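The Eraser Rack at Wallilach

Welcome in, and thank you for stopping by our little corner of the Wallilach pages! If you have been following along since August, you know we have been slowly putting the supply corner in order, one shelf at a time, and you also know that I can talk about shelves for much longer than anyone asks me to. Muthoni Kaijage picked out the bone-shaped whiteboard erasers from the Sepp catalog (she had 216 things on her wish list, bless her, and these were near the top), and I have been fond of them ever since they came out of the box. 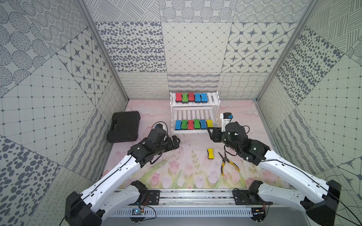 We went back and forth for weeks over where they ought to live. A drawer felt like a shame with colors that cheerful, and a bucket meant digging for the one you wanted. Gervasio Cabral kept coming back to the idea of a small rack with two levels, low enough to reach and open enough that you can tell right away what you've got. Well, he was right, and I have told him so more than once. The tulip mat was my own contribution, and I will defend it to anyone.
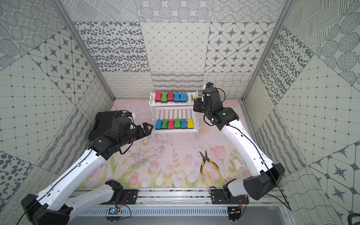 Red, green and blue erasers along the top tier of the white rack, with a yellow one closing the row below.

Yolanda Huaranga asked me whether the colors mean anything, and they really don't, though I notice everyone has a favorite and goes straight for it. Mine is the yellow. The black felt underneath is the same on all of them, so go ahead and grab whichever one makes you happy. 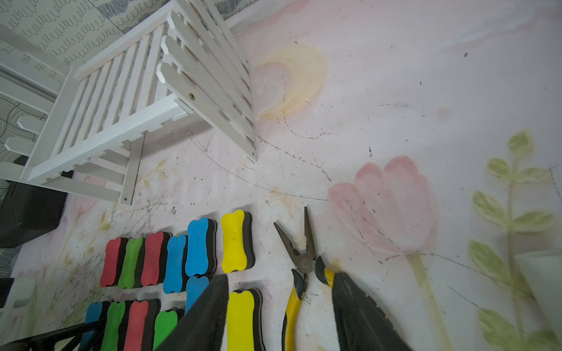

Words and gallery: Tane Goodwin, Wallilach

I do love the mat up close, with the big pink tulip and that pale yellow moon. It has its scuffs and specks by now, and I can't say I mind them, it's a mat after all! Next on my list is the marker shelf over at Sedmont, where Bheki Masilela tells me he has more than 200 markers waiting to be sorted, so do check back with us if that's your kind of thing.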